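Uchenna Nwankwo has painted the same table white four times, and she'd like everyone to know that the fourth time was the good one.

I met her at the workroom she shares with Dayana Olvera, up a flight of stairs behind a tile shop, where the two of them take in secondhand furniture and send it back out in white. Just white! Tables, shelves, stools, lamp stands, the odd bed. They call the business Loka, and before I'd even put my coat down Uchenna was showing me sample boards, 22 of them, every one a different white, leaning along a windowsill.

"People say, 'I want it white,' and I say wonderful, sit down, we have some talking to do," she said. "There's a white that goes blue in the morning. There's one with a drop of cream in it that looks like nothing on the board and then you put it on a big flat top and the whole room gets kinder. I could go on. Dayana will tell you I do go on."

"She goes on," said Dayana from under a bench.

The cream one is Uchenna's favorite, and I can see why. On a wide surface it stays bright, but where the light falls off it turns a little warm, like the inside of an eggshell. The pair mix it themselves from a base they buy by the bucket, and the recipe is written in pencil on the wall next to the sink. I asked whether I could copy it down. I could not.

They met refinishing chairs at a shop called Palacios, where Dayana had the bench by the door and Uchenna was hired to sand. "I sanded for 153 days before they let me hold a brush," Uchenna told me. "I kept a tally inside a drawer. Somebody bought that dresser, so somebody out there has my tally." She's still grateful for it, because sanding is where she learned to look at a surface from the side, with her cheek almost down on it, so that every dip and ridge shows up in the light.

She made me do it too. I put my head down beside a tabletop that had looked perfect to me and there it was, a long shallow wave right across the middle. "Now you'll see it everywhere," she said, delighted. (I have. My own desk is a disgrace.)

Dayana's department is edges and joints. She finally came out from under the bench to talk about them, and she talks fast, with her hands. "A flat top with a hard square edge, the paint pulls away from that corner. It goes thin and then it chips. So I take the edge down a little, just a little slope, and the paint has somewhere to lie. And you get that bright line where it turns! I love that line. I would do the whole job for that line."

Posts are another passion. A round post, she says, is the easiest thing in the shop to ruin, because you walk around it with the brush and by the time you're back where you started the first stroke has begun to set. She works in long vertical passes, top to bottom, and does the collar at the foot last with a smaller brush. The gap where a post meets its collar gets cleaned out before it dries. "If you fill that up with paint it looks like a candle melted. You want to see that it's two pieces. You want it crisp."

I asked what finish they use on top. Neither of them likes a high shine, but a dead flat white picks up every fingerprint, so they've settled on something in between. Isauro Quintero, who teaches a finishing class at the Naramico arts center and sends them his leftover lamp bases, talked them into it last September. "He came in, looked at our flat white, and rubbed his thumb on it," Dayana said. "That was his whole argument. We changed over."

What would they tell someone starting at home, with one tired table and a weekend?

"Wash it," Uchenna said. "Then wash it again. Then thin coats, and walk away between them. Go to the movies."

"And pick a white in the room where it's going to live," Dayana said. "Carry the board around. Put it by the window, put it in the corner. Look at it at night with the lamp on."

They have 21 pieces waiting and were very ready to get back to them. On my way out Uchenna called me over to one last tabletop so I could look along it from the side. Flat as a pond, all the way to the edge.

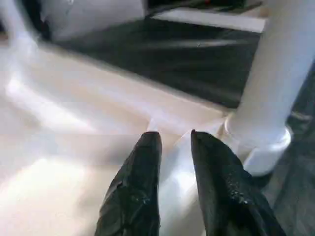 White on white: a round post and its collar beside a pale surface.

3 comments

Jovita Camacho
The part about posts! I did my porch table legs going around and around and could never figure out why there was a seam. Trying long strokes next time.

Araceli Cortés
Do they ever take on a Morkby shelf? Mine has that slick factory coating and primer slides right off it.

ptarmigan_lane
Looked along my kitchen table from the side. Wish I hadn't. Great read though.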